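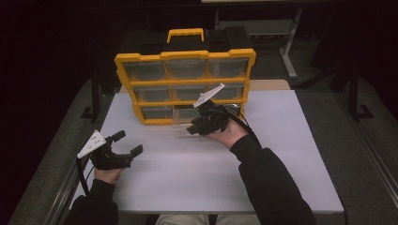

Sorting and sets

Sorting means putting things into groups by a rule. The rule has to be clear enough that two people using it would make the same groups. "Nice buttons" is a poor rule. "Buttons with four holes" is a good one.

A group made by a rule is called a set. The things in a set are its members. A set can have many members, one member or none at all. A set with no members is called the empty set.

Properties

A property is something you can check about an object. Size, colour, shape and mass are properties. To sort screws, you might check the length first and then the shape of the head. Each property splits the pile into smaller piles.

Suppose a pile holds 515 beads. If 323 of them are glass, the others are not glass, and there are 192 of those. Every bead is in one group and no bead is in both. Mathematicians say that the two groups are disjoint.

When groups overlap

Some rules do overlap. Take the numbers from one to seven. The even numbers are 2, 4 and 6. The numbers bigger than three are 4, 5, 6 and 7. Two numbers, 4 and 6, obey both rules. They are drawn in the middle part of a Venn diagram, where the circles cross. The numbers 1 and 3 obey neither rule, so they are written outside both circles.

A real object cannot be put in two places at once. A person sorting real objects must therefore choose which rule comes first.

Keys

Scientists use a list of yes-or-no questions called a key. Here is a short key for four shapes.

1. Does it have straight sides? If no, it is a circle. If yes, go to 2.
2. Does it have three sides? If yes, it is a triangle. If no, go to 3.
3. Are all its sides the same length? If yes, it is a square. If no, it is a rectangle.

This key works only for those four shapes. A regular hexagon would come out as a square, which is wrong. A key must be tested on everything it is meant to sort.

Try it

Collect some small objects from a pencil case. Write down one rule and sort them. Give the rule to a friend, mix the objects up and ask the friend to sort them again – without your help. If the groups differ, the rule needs more exact words.

Words to know

Set: a group of things.
Member: a thing in a set.
Disjoint: having no members in common.

Text: Nadja Ruchti. Checked by Khurram Shaikh.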